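Home Projects Reports Archive Contact

Effect of Cold Stratification Length on Germination of Three Native Perennials

Skenesberg Horticulture Program, student project report
Submitted Sun 1 March

1. Purpose

Many native perennials sown in spring without a cold period germinate late or in patches. The Iston demonstration garden direct-sows its meadow border and has had thin stands on the north side. This project compared two lengths of moist cold treatment against untreated seed, using swamp milkweed, purple coneflower and wild bergamot.

2. Materials and method

Seed was bought as one lot per species from Lambert. A total of 288 seeds was used, split evenly among species and treatments. Treated seed was mixed with damp sand, sealed in bags and held in a refrigerator beginning in December. The long treatment ran 8 weeks and the short treatment ran four. Start dates were staggered so that all seed could be sown on the same day.

Seed was sown in cell trays filled with a peat and perlite mix. Milkweed and coneflower were covered lightly; bergamot was pressed into the surface. Trays were watered from below and kept under lights for 12 hours a day. A seed was recorded as germinated when the seed leaves were fully open.

3. Results

In total, 140 seeds germinated. Milkweed showed the strongest response: the long treatment gave the most seedlings and untreated seed gave almost none. Coneflower improved with the short treatment, and the extra four weeks made little further difference. Bergamot germinated at a similar rate in all three groups, although treated seed came up more evenly.

Damping off appeared in one coneflower tray after the final count and did not affect the figures. Tray temperature and count data were entered by hand and processed in the Skondale shared lab.

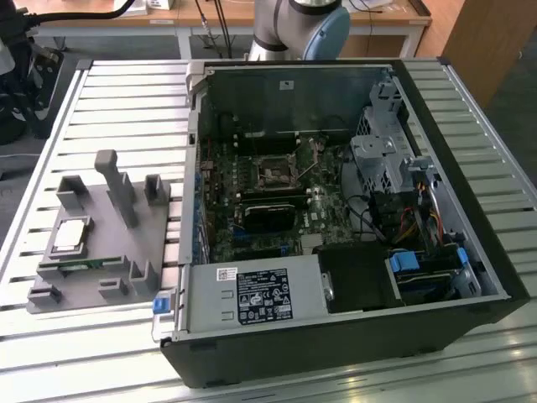 Figure 1. Computer tower with side panel removed, on slatted aluminum worktable.

4. Discussion

Refrigerator temperature was checked only on weekdays. The bags on the lower shelf were probably colder than those above, and they were not rotated. Seed viability was not tested before treatment, so the share of dead seed in each lot is unknown.

For the Iston border, milkweed should be sown in late fall or given the full cold treatment. Bergamot can be sown in spring as it comes from the packet. A repeat trial should add a viability test and a second seed source.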